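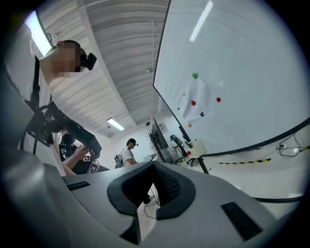 Trademark renewal notice from a company I never hired. Do I pay?

Forum: Small Business Legal > Trademarks and Names
18 replies, showing page 1

bgallagher
I registered a word mark for my business (Trovton, we make shelving brackets) a little under six years ago. Yesterday a letter came from an outfit called Cimedus. It has my registration number, my mark, the filing class, and a due date in December. It says the renewal and "publication maintenance" come to $2,000 and there's a tear-off slip at the bottom for a check.

I did the original filing myself. Is this the government or not? It says "Registry Services" at the top but the address is a suite number.

Booker

lizelle_p
Not the government. Your name, address and registration number are all public once you file, and companies pull them in bulk and mail everybody. Read the small print on the back. Mine said "this is not a bill" in gray type.

Don't send the check. Log in to the trademark office site and look up your own registration. The maintenance dates are listed there.

kgomotso.mkhize
Same as above, except I'd add that some of these companies do file the paperwork. You pay several times the official fee and they file it. Others just put your name in a private directory that no one reads. You can't tell which from the letter.

bgallagher
OK, found the small print. "Optional service." So is there a real deadline or did they make that up too?

lizelle_p
There's a real one. Between the fifth and sixth year after registration you file a declaration that you're still using the mark in commerce. It's called a Section 8. Then there's the full renewal at ten years, and every ten after that. If you miss the sixth-year date you get a six-month grace period with an extra fee per class. Miss that and the registration is canceled.

So the date on the letter could be correct even though the sender is junk. Check it against your certificate.

Ref_Ngubane
People get this mixed up with patents. A patent runs out and you can't renew it. A trademark can go on for as long as you use it and file on time. I've seen owners let a mark lapse thinking it had "expired" like a patent.

bgallagher
Registration certificate says December, so the date is right. I'm in the window now. Can I do the Section 8 myself or do I need an attorney?

mkhumalo
You can do it yourself if you live in the US. One class, one product line, still selling under the same name, it's a short form. You need a specimen, meaning proof of how the mark is used today. A photo of the packaging with the name on it, or a web page where people can buy the thing. Include the URL and the date you captured the page.

Two mistakes I see a lot:

1. Listing goods you don't sell anymore. Your registration probably names several items. Go through each one and delete what you've dropped. You're signing a declaration, and if they audit you and you can't prove use, you pay to delete them later.

2. Sending a mockup. They want the real thing.

Mbali

bgallagher
We dropped drawer slides two years ago and they're in the registration. I'll take those out.

kgomotso.mkhize
I disagree a little on doing it yourself. If you're also past five years of continuous use you can file Section 15 with it, incontestability. That one has conditions. No adverse decisions on ownership, no pending challenges. I had a client sign it while a dispute with another company was still open and it caused a lot of trouble. An hour with an attorney is cheap next to that.

mkhumalo
Fair if there's a dispute. He hasn't mentioned one. Booker, has anyone ever challenged the name?

bgallagher
No. A company called Fluso wrote me once asking to buy the domain. That's all.

mkhumalo
Asking to buy a domain isn't a challenge. You're fine.

kgomotso.mkhize
I'd still have someone read it. We'll leave it there.

gumede_tools
Adding a data point. I paid one of these in my second year, $456, for a "watch service" on the name Gumede. Never got a single report. The bank wouldn't reverse it because I'd signed the slip. My brother-in-law got one for $3,000 on two classes.

lizelle_p
You can report the letter to the trademark office. They keep a list of known senders with sample letters. Keep the envelope too.

Ref_Ngubane
Also make sure the email address on your registration is current. The office sends courtesy reminders by email, and if you used an old address you won't see them. Not getting the reminder doesn't excuse a late filing.

bgallagher
It was my old internet provider's address. Changed it just now. Took me 40 minutes, most of it on identity verification.

Will do the Section 8 this week and think about the 15.

Page 1 of 2 Next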